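Jekico moves care of its hand-held grippers to a fixed weekly routine

2023-06-14

Jekico has changed the way it looks after the hand-held grippers used for its clothes-folding work. Until now each pair was repaired only when something went wrong. Under the new routine, every pair is checked once a week on the bench in Jerkholm, and the finger pads are replaced after 40 hours of use, even when they still look good.

The change was prepared by Eftychia Lambrakis, who is responsible for the equipment. She went through the repair notes of the last season and found that most of the lost time had the same two causes: pads that had become smooth at the tip, and pivot screws that had worked a little loose.

"A loose screw is a small thing, but the two fingers then do not close at the same point," she says. "With a cup you will not notice it. With a thin shirt you notice it at once, the cloth slips out on one side."

Folding clothes is hard for the pads in a particular way. The person has to take one layer of fabric and leave the layer under it, often on a bed, where the surface gives way when it is pressed. For this the tips must meet cleanly and they must stand at the same height.

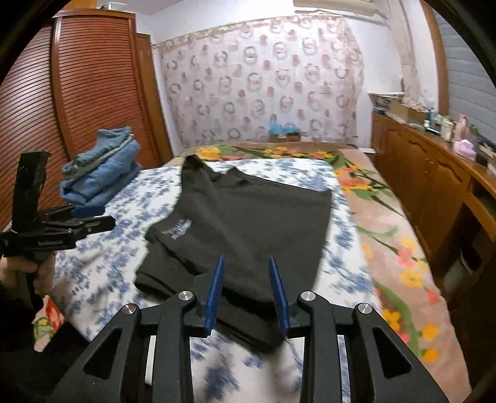

The weekly check takes one person less than an hour for a pair. First the pads are wiped with a cloth and a little alcohol, and lint is picked out of the joints with a soft brush. Then the screws at the pivots are tried by hand with a short screwdriver. They should be firm, but the bars must still move freely -- if the fingers do not open again by themselves after the handle is released, the screw is too tight and must be turned back.

After this the opening is measured with a simple gauge, made in the workshop by Stamatopoulos, the small firm which also cuts the replacement pads. The last step is a test on cloth. The gripper has to lift the corner of a folded cotton sheet 40 times without dropping it. A pair that fails goes back to the beginning of the check, and the result is written in the notebook kept with the tools.

The camera is cleaned at the same time, but it is not taken off unless there is a fault. Lambrakis explains that every removal means a new calibration, and in the past this was done too often and without a good reason.

The store in Jerkholm now holds 198 spare pads, and an order for another 800 has been placed with Stamatopoulos. Delivery is expected in August. Until then, pads with wear only on the outer edge will be kept for training new people.

The same routine will later be used at the Alar site, where the grippers are still repaired one by one. The written instructions are two pages long and hang beside the bench in Jerkholm. Users who notice a slipping pad between two checks are asked to mark the gripper with tape and hand it in the same day.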